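Vonico two-finger kitchen arm: seven weeks with the dishes

Posted 1st November

Rating: 3 out of 5

I rented the Vonico arm in September for the shared kitchen of our workshop in Jatolstead. We are a small furniture shop, and the people who work here eat lunch together, so every afternoon there is a pile of plates to put away. My question was simple. Can a machine take this chore from us yet, or do we still do it ourselves and pay for the machine as well?

I will write mostly about plates, as they are the job I know best by now.
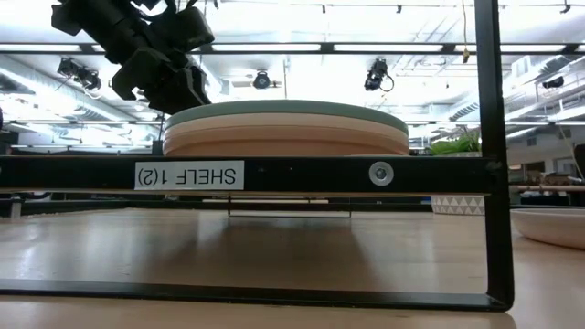
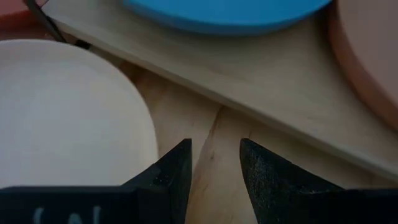 Plates on the shelf and plates on the board, with the gripper close to them.

A plate looks like an easy thing to pick up. For a hand it is easy, as the thumb goes on top, the fingers go under, and you feel the weight at once. The arm has two stiff fingers, and it must get one of them under the rim. When a plate lies flat on the table there is very little room for this. The Vonico tries to slide in from the side, and if the plate moves a little, it stops, goes back and begins again. I have seen it do this five or six times with one small plate while my tea got cold.

With a stack it is different. Taking the top plate goes quite well if the rims are thick and the plates are all the same size. In a mixed stack the finger sometimes goes too low and lifts two plates together. The second one then slips down with a noise that makes everybody in the kitchen turn around. We have broken two plates this way. I do not count this as a disaster, but my own record for the same weeks is zero.

Putting down is better than picking up. The arm is gentle here and I was surprised by it. It lowers the plate slowly, opens the fingers only a little and pulls away without pushing the neighbour. On this part I would trust it with my mother's dinner set.

Bowls are easier than plates, because there is a wall to hold. Cups are easy too, if the handle is not in the way. Cutlery we gave up on in the first week. A fork flat on a wooden table is nearly impossible for it, and a teaspoon is worse.

Now the speed. I set the arm to clear the lunch dishes by itself and I did not help. It took 802 seconds. I did the same dishes the next day in a little under two minutes, and I am not a fast person. You can say that the machine does not get tired and that the time does not matter if I am at my bench doing other work. I agree with this, but only if I can really stay at my bench. In the first month I had to walk back to the kitchen nearly every day to press the resume button. Since the update it is less often, maybe twice a week.

Before this I tried the Kekstead arm for a short time, on loan. It has a suction cup in place of fingers. On a clean flat plate it was quicker than the Vonico and it never lifted two at once. On a plate with any sauce left on it, it was useless, and it could not hold a cup at all. For a home with only one kind of dish I would maybe choose the Kekstead. For a kitchen like ours the fingers are more useful.

The cost is 1000 dollars a month with support included. The support is good, I must say. They answer the same day and they do not make you feel stupid. The manual is less good. Whole pages are about safety zones, and there is half a page about what to do when the arm stops with a plate in the air. (You hold the plate first, then you press release. The manual has it in the other order.)

A few smaller things. The grip surface of the fingers wears, and you should order spare pads early. The arm likes steady light, and late in the day, when the sun comes low through our window, it makes more mistakes. It also wants the shelf to stay in exactly the same place. One of us moved ours by the width of a hand to sweep behind it, and we lost the whole afternoon to setting it up again.

Would I buy it? Not at this price and not this year. For a shop floor where the same part comes to the same place all day, I think such an arm can already earn its money, and the Vishwakarma joinery on the next street uses one to load its sander with few complaints. A kitchen changes too much from day to day. I have kept the rental until the end of the month, mainly to see if the next update helps with flat plates. If it does, I will come back and change the rating.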